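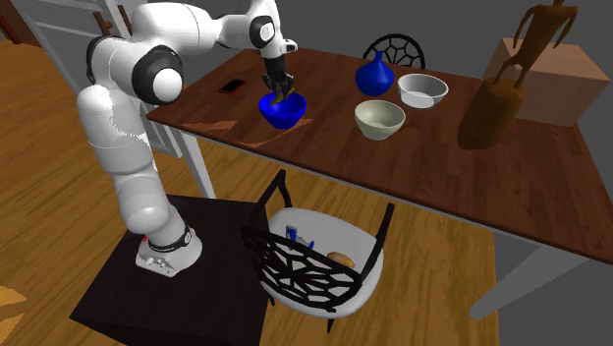 *A simulated arm with its gripper in the blue bowl, from a Dromus tabletop run.*

**Dromus** is a method for teaching a robot arm household pick-up tasks entirely in simulation. It was devised by Satish Bhat and Vilja Hakala, who wanted practice data and had grown tired of washing up.

## Method

A person steers the simulated arm through a task 12 times. Dromus then shuffles the furniture and crockery, replays the moves with small changes and keeps the runs that pass its check, until it has over 1,000. Decor is picked at random, with the taste one would expect.

## Thin objects 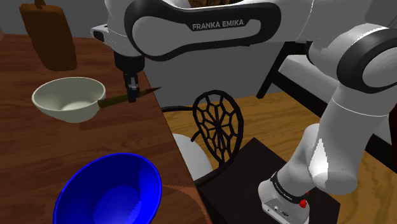

*This page was last changed on 09/01/2024.*

Bowls forgive a sloppy approach. Handles do not, and one that sticks out past the table edge leaves little to push against. The open fingers must line up above it before closing, a stage the authors call the "hover" - critics have called it dithering. Shobha Pillai's later variant, Jiser, splits the hover into two steps, one for turning the wrist and one for coming down.

## Reception

Anselmo Bastos praised the method's thrift but noted that a simulated bowl never chips. The authors replied that they saw this as a strength.

## See also

- Jiser
- Prorness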